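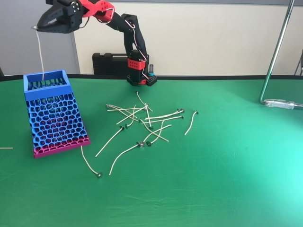 About Mirklow Folk Music School

We teach traditional music to anyone who wants to learn it, and we've been doing it in Mirklow since the autumn of 2000. Fiddle, whistle, concertina, melodeon, guitar, a bit of harp, and a lot of singing! Some of our pupils are still at primary school and some took up their first instrument after they retired. They often end up in the same group, and we like it that way.

How we started

The school began in the upstairs room of the Bassey Arms, where Efe Afolabi had been running a tune session for beginners. Efe plays the fiddle and grew up in a house where everybody sang while they cooked, and he couldn't see why learning music should be any more solemn than that. The sessions were slow on purpose. You played the same reel over and over until it stopped falling apart, then you had a drink and played it again. People kept asking for something more regular, with a teacher and a proper start time, so he rented a room for one term to see who came.

Enough people came to need a second room. We moved to the old chapel hall on Grallby Lane a few years later and we're still there, with new windows, a much better kettle and a piano that holds its tuning for most of the winter.

How we teach

Nearly all our teaching is by ear, at least to begin with. Your teacher plays a short phrase, you play it back, and bit by bit the tune grows. If you already read music you're welcome to ask for the notes afterwards, and we'll give them to you, but do try it without first. Lots of people who swear they've got no ear at all go home humming a jig after their first evening (and then phone us because they can't get it out of their heads).

Group classes run for 11 weeks each term. We have beginner, improver and "keep going" levels on fiddle, whistle and squeezeboxes. Guitar is one mixed group, split in two for part of the evening. Singing is open to all and there's no audition of any kind. We sing in harmony from the very first week, mostly songs from the farms and the coast nearby, with the odd one brought in by a member who learned it somewhere else entirely. We've picked up some wonderful songs like that -- a Yoruba lullaby, two Breton drinking songs, and a hymn that one of our altos had from her great-aunt in Hadiner.

One-to-one lessons last 30 minutes and can be weekly or fortnightly. Ask us about times, as the after-school slots go quickly.

Instruments

You don't need to own anything before you come. We lend fiddles in all the small sizes, plus whistles, a shelf of concertinas and a few guitars, and you can keep one for a whole term and swap it if it doesn't suit you. Please loosen the bow when you put it away! If you're thinking of buying, talk to your teacher first. A plain second-hand fiddle that has been set up well is a joy to play, and a shiny one with a badly cut bridge can put you off for life.

Our slow session

On the last evening of each teaching month we put all the chairs in a big ring and play together. Beginners start the first tunes, so nobody gets left behind before they've unpacked. Anyone can call a tune, and anyone can sit with their instrument in their lap and just listen. Family and friends come along as well, and there's usually cake. The tune list is on the noticeboard by the door and we add 5 new ones every year, chosen by the people who play them.

Out and about

We play for the Grallby May dance, and have done since our second year. If you've never played for dancers, it's the best teacher there is: they show you at once if you're rushing. In March we go over to Hadiner for a day of workshops with the musicians there, which ends in a very long supper and an even longer singaround. Some of our older pupils have formed bands of their own, and it's a proper thrill to turn up at a wedding and find that you taught half the people on the stage.

Our teachers

All our teachers play out regularly, at dances, in sessions and with their own groups. Efe still teaches beginners' fiddle himself and says he'll give it up when it stops being fun. Several of the others came to us first as pupils, so they remember very well what it's like to have fingers that won't do as they're told.

Come and try it

Your first group class is free. Come a little early so we can find you an instrument and show you where the coats go. There's level access through the side door, and a quieter room if you need a break from the noise. If you'd like to know which class would suit you, ring the office or drop in while there's a class on and somebody will have a chat with you in the tea break.

Page last updated May 8, 2022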